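Norau Site Inspection — Workroom and Tabletops
Form 32, completed February 11, 2022
Area: Dronbridge building, room 416

1. Floor and walkways
Clear width at door: pass.
Mats flat, edges down: pass.
Comment: One mat corner by the sink was curling. Taped during the visit. Replace it at the next order.

2. Tabletops
Surface free of cracks and sharp edges: pass.
Table stable when leaned on: pass with comment.
Comment: The table nearest the window rocks slightly. Adjust the left rear foot and recheck.

3. Cables on and near tables
Cables kept back from the front edge: pass.
Jackets free of cuts and flattened spots: pass.
Plugs seated or stored: comment.
Comment: Any plug left lying at table level is to be capped or clipped to the holder under the table. Slack should be gathered with a reusable tie — no wire ties, no tape. Applies to thin cables as well as power leads. 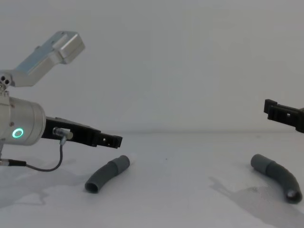
Item 3. Thin black cable along the table surface; black plug with silver collar at left.

4. Power
Outlets firm in wall, covers whole: pass.
Power strips off the floor: fail.
Comment: One strip found under the long bench, behind the waste bin. Mount it on the bench leg at least 24 inches up. The Mazza strip by the door is already mounted and needs no work.

5. Lighting
Light level at table height, 356 lux: pass.
Switches labeled: pass.
Comment: Almost 32 minutes were lost finding the key to the switch panel. Keep a spare in the front office.

6. Storage
Heavy items below shoulder height: pass.
Shelf brackets tight: pass.
Comment: Two Pison crates are stacked on the top shelf. Both are empty and may stay. Last noted in November, no change.

Open items: 2 (table foot), 3 (loose plugs), 4 (power strip). Return this form to the Norau front office once all three are signed off.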